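Teaching the arms at Trerlow to pack power supplies

Apr 23, 2019

I spent a morning at the Trerlow workshop and came away with sore wrists and a lot of respect for people who drive robot arms for a living. The job they've picked for the arms this spring sounds dull on paper. You pick up a computer power supply, cables and all, and you put it in a box with dividers. Then you do it again. The team is recording 2000 runs of it by remote control, and when I turned up they had 1146 in the bag, so they're past halfway and rather pleased about it (there was cake, which helped).

The driving is done by a person holding a pair of hand grips. Move your left hand and the left arm moves, squeeze and the fingers close, and every run gets saved so the software can learn from it later. It sounds like a video game and for the first minute it feels like one too. Then you meet the cables! The metal housings are easy enough, flat sides and square corners, but each supply has a great mop of wires coming out of it, and the mops get tangled up with their neighbours. Most of the drivers go for the wires first, get a bundle between the two fingers, and sort out the heavy part afterwards.

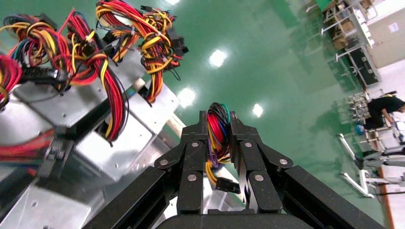 Grabbing by the wires is a bad habit to teach, in Kvido Tóth's view, and he'd throw out every run that starts that way. A connector isn't a handle, he told me, and if the arm learns that it is, somebody will be picking plugs off the floor by summer. He'd sooner have fewer runs and have them all lift from the housing.

I can see his point, and I put it to Zoriana Onyshchenko over the cake. She has been driving the arms since the start of April and she doesn't agree at all. Her line is that people in a real packing line grab whatever they can reach, and if the loops are on top then the loops are what you reach. She does admit that a loaded cable swings about, and that the swing is hard for a beginner to stop. I was a beginner and I did not stop it. My first supply went round like a conker on a string and I had to just hold still and wait, which the software apparently records as well, so somewhere in that pile of runs there is a long pause with my name on it.

They've agreed to disagree for now and are marking each run with how it was picked up, wires or housing, so that the two sorts can be trained on separately and compared. That seems sensible to me. The marking is done by hand at the end of the day and it's the bit everyone moans about.

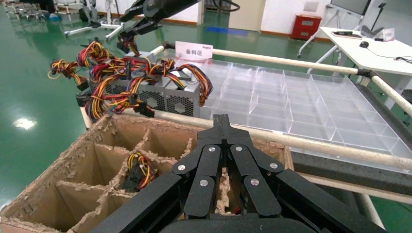 Putting the thing down is where the real time goes, and I hadn't expected that. You've got one square cell to hit, the supply wants to go in at a slant, and the wires have to end up on top and not down the side. Zoriana told me to coil first and lower second. When it goes well you get what you see with the black one in the box, red, yellow and black wires curled up on top of it and only just bulging over the rim. When it goes badly you catch a divider, and cardboard doesn't forgive much. The top edges of those partitions are torn and fluffy now, and I did wonder whether to feel guilty. The plan is to swap boxes now and then so the arms don't learn that every packing box looks half chewed – but not too often, as worn ones turn up in real life too.

The software that turns the runs into something the arms can do by themselves comes from Clestar, and the first attempt without a driver should be before the month is out. They'll start with one arm and one cell. If that goes all right they'll add the second arm, which will hold the wires back while the first does the lifting, and Kvido may finally get his way about the housing.

I've been told I can come back for another go on the grips. I managed four runs in all and they kept three of them.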